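Hovland Public Library scraps its fines and asks for its books back, please

Hovland, July 23, 2026 - Anyone who has been crossing the road to avoid the library can stop. From the first of August, Hovland Public Library will no longer charge for overdue books, and all fines already on readers' accounts will be wiped. This includes the large ones. It also includes the one belonging to the person who wrote this release.

The change covers the main library on Umine Street and the branch at Nulley. It applies to books, audiobooks, maps and sheet music, for adults and children alike. Readers do not need to fill in a form, ring the desk or offer an explanation, although the staff admit they will miss some of the explanations.

At the last stocktake, 4,000 items were overdue. A good many had been out for less than a month and will no doubt wander home by themselves. The rest include a guide to getting organised, three copies of the same book on decluttering, and a history of the Nulley canal that has been on loan for 15 years to a reader who has renewed his card every year without once mentioning it.

"Fines were meant to bring books back," said Ákos Katona, head of lending at Hovland. "What they did was keep people away, and the books stayed away with them. We had parents telling their children they couldn't join because of something that happened with a cookery book before they were born. The money we took hardly paid for the envelopes we sent the reminders in."

The library will still send reminders, by email or text, at one week and at three weeks. After six weeks an item will be treated as lost and the reader asked to pay for a new copy. If the old one then turns up behind the sofa, the charge is cancelled. Until an item is returned or paid for, the reader will not be able to borrow anything else, but may come in, sit down, use the computers and read the newspapers like everyone else.
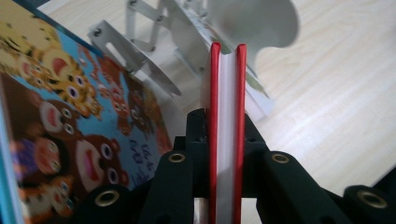

A slim red hardback, seen from the top.

To mark the change, both libraries will hold a Returns Month throughout August. Extra drop boxes will be placed at Hovland station, the swimming baths and the Iltier bakery on Market Row, which has kindly agreed on the condition that nobody confuses the box with the one for stale bread. Books can be left at any hour. No names will be taken at the box, and staff have promised not to look out of the window.

Damaged books are welcome too. The repair bench at Umine Street will mend what it can, and the library would sooner have a book with a tea ring on the cover than no book at all. Readers are asked not to attempt repairs at home. Parcel tape has been the end of more hardbacks than the bath has.

The library has also set aside 3,000 pounds from its stock budget to replace titles that are known to be gone for good. Readers can suggest which should come first, using the slips at either desk. So far the canal history is well ahead, with several slips in what looks like the same handwriting.

"I'd love to have every one of them back," said Ákos Katona. "I'd settle for the atlas. It's the size of a coffee table and I would like to know how it left the building."

Notes for editors

Library membership is free to anyone who lives, works or studies in Hovland or Nulley. New readers need one proof of address.

Charges for printing, photocopying and room hire are not affected.

Items borrowed from other library services through the inter-library loan scheme may still carry a fine set by the lending library. Please bring those back on time.

Interviews with Ákos Katona can be arranged through the enquiry desk at Umine Street during opening hours. He is free most mornings, apart from story time, when he is usually the bear.

Ends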